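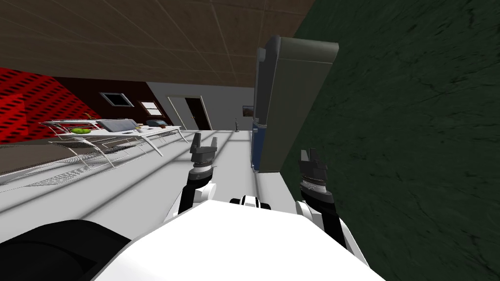 Avant de demander le moindre devis, prenez le temps de chiffrer votre cellule Clarano poste par poste, un café à la main si le cœur vous en dit. Nous savons que l'envie de passer commande est forte (nous l'avons eue aussi !), mais une matinée passée sur le tableau Brasside vous évitera bien des allers-retours avec votre service achats. Le modèle à deux bras se commande avec une pince à deux doigts par bras, et chaque pince occupe sa propre ligne dans le tableau. Un essai en pièce simulée, avec table, chaise et armoire haute près du mur, aide déjà à raisonner sur la place disponible.

## 4.2 Établir le budget

1. Ouvrez le tableau Brasside et choisissez la configuration « deux bras ».
2. Saisissez le nombre de pinces, rechanges comprises.
3. Ajoutez la licence de simulation Hidayat : 1 115 € par poste, pour 24 mois.
4. Réservez 2 000 € pour l'installation et la mise en route.
5. Prévoyez une marge de 20 % sur le total, que vous serez bien content de retrouver en juin.

> **Remarque.** Les doigts de pince sont des pièces d'usure. Demandez leur tarif dès le premier devis, même si vous n'en commandez pas encore.

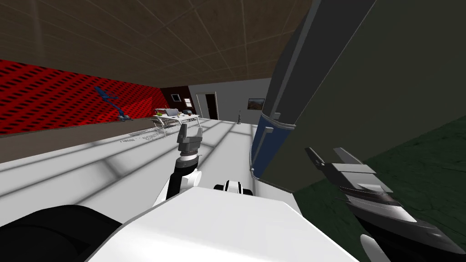

6. Relevez les dimensions de votre local, portes et passages compris, puis reportez-les dans l'onglet « Implantation ».
7. Vérifiez le débattement de chaque bras séparément, puis des deux ensemble, bras tendus.
8. Enregistrez le tableau et joignez-le à votre demande auprès de Wernbridge.

> **Attention.** Ne signez aucun bon de commande avant d'avoir reçu le plan d'implantation validé. Un changement de socle après signature fait l'objet d'un nouveau devis, et les délais repartent de zéro.

Le raccordement électrique est traité à la section 4.3.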